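Community Answers > Local Government > Elections and Petitions

Signatures rejected on a ballot petition: is there a second filing?

Our residents' association in Gosville submitted a petition in July asking that the sale of the Pirnora reservoir land be put to the voters. The petition required 3,751 valid signatures. The clerk's notice states that we fell short by 27 after review, and that most of the rejected lines lacked a street address. Are petitioners permitted to correct such lines, or must the entire petition be circulated again? The town charter is silent on the point as far as I can determine.

Submitted by Emerson Leite 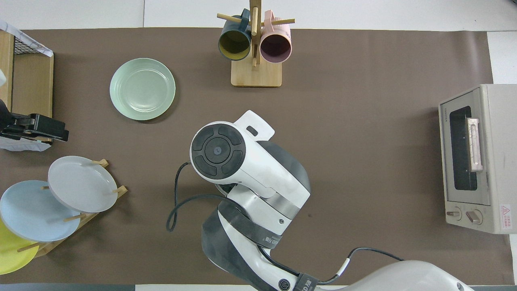 I should add that the notice bears two dates, one typed and one stamped, and that they are six days apart. The association would like to know which of them governs any deadline.

Reply from Emerson Aguiar

Where a charter does not address the correction of petitions, the general election law of the state normally applies. Many states allow a supplemental filing within a fixed period after the notice of insufficiency. In Belkadi, where I served on the board of elections, the period was 20 days, and new signatures were accepted but existing lines could not be altered. A signer whose line had been rejected was required to sign again on a fresh sheet. You should request the line-by-line review report in writing and ask the clerk to confirm the deadline in the same letter. Until you have that confirmation, work from the earlier date.
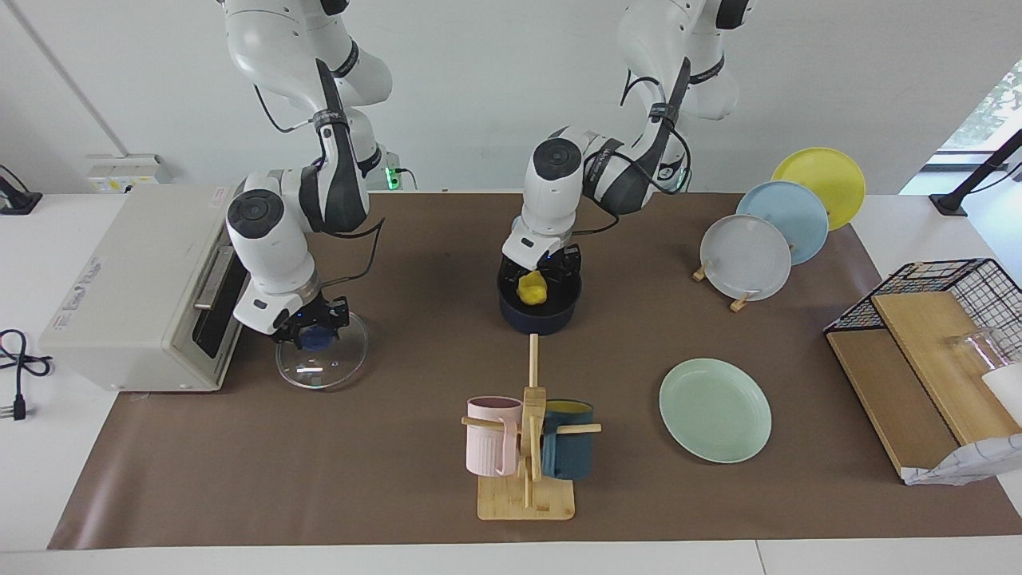
Last changed: September 27, 2026

Reply from a member in Inolora

Our town gave us 21 days. We collected over twice what was needed, and the petition was accepted. I do not know whether Gosville follows the same rule.

Further note from Emerson Aguiar

The supplemental sheets should carry the full text of the question exactly as it appeared on the original petition. Circulator statements must be signed again as well.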